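What Is an Apprenticeship?

Jobs and Learning, for readers ages 8 to 12
Written by Lutfa Gazi
Page last checked 27/12/2019

Most people you know learned to do their jobs somewhere. Some went to college and sat in classrooms. Some took a short course. Some learned on the job, by working next to a person who already knew how to do it. When that kind of learning is planned, written down and paid for, it is called an apprenticeship.

A person who is learning this way is called an apprentice. The word comes from an old French word that means "to learn."

A very old idea

Apprenticeships are much older than most schools. Hundreds of years ago, in many towns in Europe, a child who wanted to be a baker, a shoemaker or a blacksmith would go to live with a master. A master was a person who knew the trade so well that he or she was allowed to teach it. The child's family signed a paper. The master promised to feed the apprentice and teach the trade. The apprentice promised to work hard, keep the master's secrets and stay for a certain number of years.

Life could be rough. Apprentices got up early to light fires and sweep floors. Many were not paid any money at all. Some had kind masters and some did not.

When the years were over, the apprentice became a journeyman. You might think this has to do with a journey, and some journeymen did travel from town to town. But the word comes from the French word for day, "journée." A journeyman was paid by the day.

A journeyman who wanted to become a master often had to make one very good piece of work and show it to other masters. It could be a lock, a pair of boots or a chair. It was called a masterpiece. We still use that word, mostly for paintings and books.

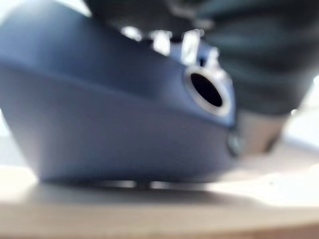
Today the rules are different. Young children can't be apprentices. In most places you have to be at least 16, and for some jobs you have to be 18. Apprentices live in their own homes. They get a paycheck. But the main idea has stayed the same: you learn the work by doing it, with a skilled person close by.

What jobs can you learn this way?

Quite a lot of them. People often think of building jobs first, such as

electrician
plumber
carpenter
roofer
bricklayer

There are also apprenticeships for cooks, dental assistants, machinists, boat builders, people who fix elevators, and people who look after computer networks. Some of these jobs are done outdoors in all kinds of weather, and some are done sitting down.

There are jobs you can't learn this way, or not only this way. A doctor has to go to college and then to medical school. After that, though, new doctors work in a hospital for several years with older doctors watching. That part is a lot like an apprenticeship, even if it goes by another name.

Two kinds of learning

An apprentice learns in two places. The first is the workplace. The second is a classroom, or sometimes a class on a computer at home.

At work, the apprentice is paired with a skilled worker. Some companies call this person a mentor. The mentor shows how a job is done, then watches while the apprentice tries it. At first the apprentice gets small jobs: carrying, measuring, holding things steady, cleaning up. Later the jobs get harder.

In class, the apprentice learns the reasons behind the work. An apprentice electrician learns the math of electricity. A plumber learns how water pressure works. Everyone learns how to read plans, and everyone learns safety.

Shafiq Begum is learning to be a machinist at a company called Böttcher in the town of Coltville. A machinist uses machines to cut and shape metal parts. He works four days each week and goes to class on the fifth. "I was not very good at math in school," he says. "Now I use fractions before breakfast. It is easier when there is a piece of metal in your hand and you can see if you got it wrong."

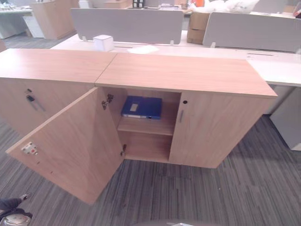 Furniture making is another trade with plenty of apprentices. A first-year apprentice usually starts with boxes, since a cabinet is a kind of box. The sides have to be square and the top has to be flat. If two low cabinets are going to stand side by side, like the pair in the picture, their tops should meet in a straight line. Next come the parts that move. A door has to swing wide open and then close again without rubbing. A lock has to go in the right spot on the front, so that the key turns easily and there is room for a key ring and tag to hang down. Each of those steps is a lesson, and most apprentices do each one badly a few times before they do it well.

How long does it take?

It depends on the job. A short apprenticeship may last one year. Many last three or four. A few, such as some kinds of electrical work, last five.

Apprentices have to keep a record of their hours. They write down what they did each day and how long it took, and the mentor signs it. This is called a logbook. Some logbooks are real books and some are on a phone. Tolera Wolde, who finished her plumbing apprenticeship in April, filled 732 pages. She keeps them in a box under her bed.

The hours are sorted by type. An apprentice plumber can't spend all the time on kitchen sinks. There have to be hours for bathrooms, hours for heating, hours for drains and so on. If one kind is missing, the apprentice has to go back and do it.

Do apprentices get paid?

Yes. An apprentice is a worker and earns a wage. At the start the pay is less than a skilled worker gets, often half or a little more. It goes up as the apprentice learns. There may be a raise each year, or each time a test is passed.

Compare that with college. A college student usually pays to learn, or borrows money to pay. An apprentice is paid while learning. On the other hand, a college student can study many subjects and change from one to another. An apprentice learns one trade, and changing to a different trade often means starting over. Some people do both, one after the other.

What do you get at the end?

At the end there is usually a test. Part of it may be written, with questions to answer. Part of it may be practical, which means you have to do the job while someone watches and checks your work.

If you pass, you get a certificate. A certificate is a paper that says what you learned, when you learned it, and who tested you. It is useful when you look for a job, because a boss who has never met you can read it and know what you can do.

For some jobs you also need a license. A license is permission from the government to do certain work. A certificate says "this person knows how." A license says "this person is allowed to." Electricians need a license in most places, since bad wiring can start a fire. Furniture makers mostly don't need one.

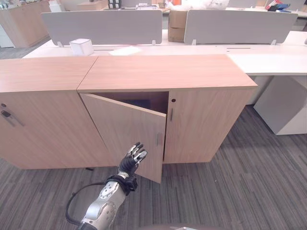 A robotic hand held up near a partly open cabinet door.

Who can be an apprentice?

Anyone who is old enough and has finished the right classes can apply. You fill in a form, and then you may have an interview. An interview is a talk where the company asks you questions, and you can ask some too. There may be a math test. For some jobs they check that you can climb a ladder, lift a heavy box or tell colors apart.

Not everyone who applies gets a place. Last year a company named Torell, which repairs boats and boat engines, had 17 places and more than 25 people who wanted them. People who are turned down can try again the next year.

Apprentices are not all teenagers. Imtiaz Matubbar drove a delivery truck for many years before he became an apprentice cook at the Stesero, a restaurant by the river. He is older than his mentor, Leonie Rüegg. She taught him how to hold a knife so that his fingertips stay safe. "He asks a lot of questions," she says. "I like that. The ones who worry me are the ones who never ask."

Words to know

Apprentice – a person who is learning a job by doing it, with a skilled worker to help.

Mentor – a skilled worker who teaches an apprentice.

Trade – a job that needs special skill, often with the hands.

Wage – the money a worker is paid.

Logbook – a record of what someone did and when.

Certificate – a paper that shows what a person has learned.

License – permission to do something.

Journeyman – a worker who has finished an apprenticeship. The word is used for women as well as men, and some people now say "journeyworker."

Things to do

Ask a grown-up you know how they learned their job. Did they go to a school, learn at work, or both? How long did it take? Was there a test?

Teach someone a thing you can do, such as tying a knot or making a sandwich. Do it once while they watch. Then let them try while you keep your hands behind your back – this is hard. Write down which step gave them the most trouble.

Keep a logbook for a week. Choose one thing you are learning, such as an instrument or a sport. Each day, write the time you started, the time you stopped and what you worked on. Ask someone to sign it.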